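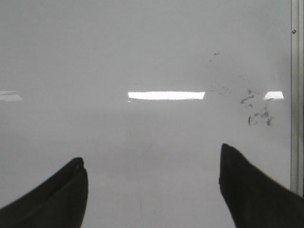

Hanna Kuzmenko would like people to stop treating shared desks as a storage problem. She has run the front office at Plornberg for 12 years, and in April she oversaw the switch from assigned seats to open ones on both floors.

"The first week, everyone asked me where to put their stuff," she said. "Mugs, shoes, a printer one man had brought from home. I had an answer for the mugs."

The old floor plan had 753 assigned desks. The new one has 404, plus two quiet rooms and a long counter by the windows. Seats are booked through Evside, a scheduling program the company already used for meeting rooms. Kuzmenko said the software was the easy part.

"It took an afternoon to set up. Then people booked the same desk for three months straight, and we were back to assigned seats. So now you can book five days ahead and that's it."

Some of the complaints surprised her. She had expected noise to be the main one, but most of the early messages were about chairs. People had adjusted theirs years ago and forgotten how. She ended up walking the floors each morning with the manual in her hand.

"I can do it with my eyes closed now – the lever on the left is height, the knob is for the back. I never wanted to know that."

The accounting team asked to be left out and was turned down, then asked again. They now sit together on the upper floor, in a block that opens to everyone else at noon. Kuzmenko called the arrangement "fine for now" and said she would look at it again when their lease on the file room runs out.

Would she go back to assigned seats? She thought about it for a while.

"For some teams, yes. If you're on the phone all day you need the same place. I told them that before we started, and I'd tell them again."

She still has her own desk, by the door. It isn't in the booking system.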